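Zirnance Fabric-Look Refill Bags and Bridura Packing Table
Medrano Packing Supply > Bench Packing > Bags and Work Surfaces

Availability: in stock, ships from the Wivotov warehouse
Sold as: bags only, table only, or bag and table set
Page last revised Tuesday, September 3, 2024

Overview

The Zirnance refill bag is a whitish, soft-sided bag for dry goods sold by weight: tea, dried beans, bath salts, small hardware. It is supplied flat and is filled, folded and closed by hand. The Bridura packing table is a one-piece work surface with rounded ends and a white marble-pattern top, sized for two people working on opposite sides. The two are listed together because most accounts order them together. Neither depends on the other.

Bag construction

The body is a nonwoven synthetic with a fine surface texture that gives grip when the bag is handled with gloves. It has one back seam and a flat bottom seam. There is no gusset. The mouth is left open and unhemmed so that it can be gathered to a point, folded over, or heat-closed on a bar sealer.

Fold memory is moderate. A crease pressed in by hand will hold long enough to apply a clip or a label but will relax if the bag is left unclosed. Lengthwise creases from shipping come out when the bag is filled and have no effect on the seams.

Stock bags are plain. Printing is single color, applied to one side, with a clear margin along the bottom seam. Customers ordering custom print should keep small type away from the upper third. Once the mouth is gathered, lettering in that area breaks up across the folds and can't be read. Logos and product names belong in the lower half. Ingredient and weight panels are better handled with a separate adhesive label on the reverse.

Bag handling and care

Store flat, in the shipping sleeve, away from direct sun. The material takes up odors from solvents and strong spices, so keep open sleeves out of the mixing area. Do not iron. A bag that has been heat-closed and cut open can be clipped shut again but should not be sealed a second time, as the fibers along the first line go brittle.

The bag is not a moisture barrier. For goods that cake or go stale, use the lined version or put a sealed inner pouch inside.

Closing methods

Gather and clip. Bring both corners of the mouth to the center, draw up to a point, and fit the clip below the gather. Fastest method for short runs.

Fold and label. Fold the mouth over 3 times toward the back seam, press, and apply the label across the fold.

Bar seal. Flatten the mouth, keep product at least three inches below the seal line, and run one pass on the low setting. Test on an empty bag first.

Table

The Bridura top is white with a gray-veined marble pattern under a clear sealed coat. Both ends are curved, so there are no corners at hip height on the aisle side. The pattern is printed and repeats along the length of the top. It isn't stone and should not be treated as stone: polishing compounds will dull the coat.

Pale goods and pale bags show less clearly on this surface than on a dark one. Packers who need to spot stray product quickly may want the slate-gray top, which is available on request with the same base.

The base is a steel pedestal with four leveling feet. Adjustment range is 3 inches. Rated load, evenly spread, is 60 pounds per end, and heavier equipment such as a floor-type sealer should stand on its own support. 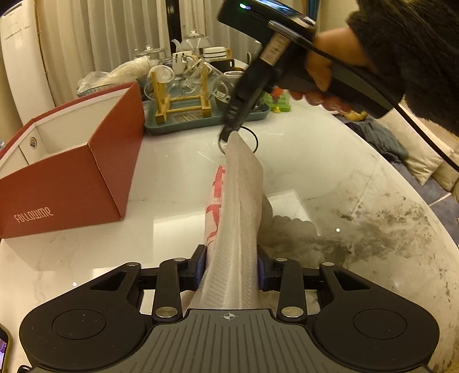
Assembly takes two people. Set the top face down on its carton, bolt the pedestal plate in the order marked on the underside, then turn the table upright by the base. Do not lift by the curved edge. Level the feet before loading and check them again after the first week of use.

Wipe down with mild soap and a soft cloth. Alcohol wipes are acceptable for spot cleaning. Bleach, scouring pads and citrus degreasers are not covered under the finish warranty.

Ordering

Stock bags ship in sleeves of 60, with 9 sleeves to a carton. Part sleeves are not sold. Custom print orders need print-ready artwork and a signed proof, and leave the warehouse 9 working days after the proof is returned. Proofs are checked by Despina Atanasov in the print office, who will flag type that falls in the gather zone before the plate is made.

Tables ship by freight on a single pallet. Delivery is to the curb unless inside placement is added at checkout. Inspect the curved edges before signing. Chips in the coat have to be noted on the freight receipt for a claim to go through.

Returns: unopened sleeves within 60 days. Printed bags can't be returned unless the print differs from the signed proof. Tables can be returned unassembled in the original packaging.

Changes since the last revision

The clear coat on the Bridura top was changed in August. Tables made before then have a slightly glossier finish and use a different touch-up kit. Check the sticker on the pedestal plate: tops marked with a 7 take the older kit.

The long clip formerly packed with each carton of bags is now ordered separately.

Technical questions on either product go to Lenni Salminen at the Wivotov warehouse. Include the carton number for bags or the plate number for tables.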